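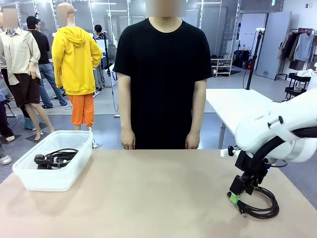
Cable pickup, part two: grip force and approach height

Friday, February 4, 2022

The right arm can now close on a coiled cable lying on the table, with the fingers pinching at the green piece. That is the grasp I want. Pinching a single loop gives the coil room to rotate, and the plug end swings under the bundle.

Changes from the December setup:

Approach height went from 104 mm to 100 mm above the tabletop. The extra 4 mm made the final descent long enough for the wrist to drift.

Finger closing speed is down to 8 mm/s. Faster than that, the coil slides before the second finger makes contact.

Grip force is set in the Druvska config file, one value per object class. Black cable on a tan table segments well. Black cable against the black fingers does not, so the pose estimate is frozen for the last five centimeters of travel.

Rhonda Gill rewrote the release routine so that the fingers open in two stages. The first stage lets the coil settle on the plastic before the wrist lifts. I have only run it at half speed.

Still open: cables already in the container. They tangle, and the planner treats the whole pile as one object. I plan to try a short lift and a force reading at the wrist, then put the pile back if the load is too high for one cable.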